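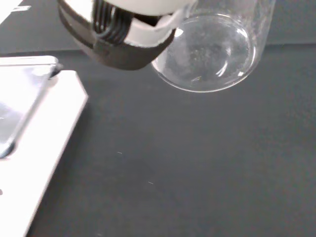
Hakum weighs glassware for its refill shops

Refill chain Hakum will print an empty weight on the label of every jar it sells, starting in March. The weighing is being done in grams at the Naqvi workroom, where 1,924 pieces are on the list. They come in 14 sizes, and each is weighed bare, with no lid. 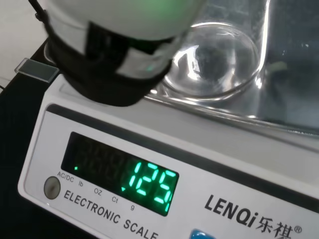
Trillon Newsroom

A clear glass beaker on the electronic scale gave a display reading of 125. Beakers are listed apart from jars, as their walls and bases differ. Any piece more than 4 grams off the listed weight for its size is weighed again – three readings in all – and the middle figure goes on the label. Residue in the base counts toward the weight, so marked glass goes back to the sink first.
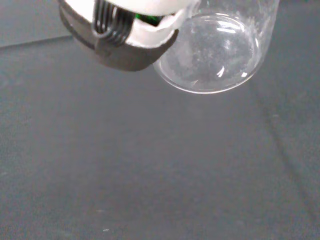 One regular at the Hallus shop asked whether old jars would be included, saying the checkout there still takes off the same amount for every jar, big or small. Hakum said older glass can be brought in for weighing from April.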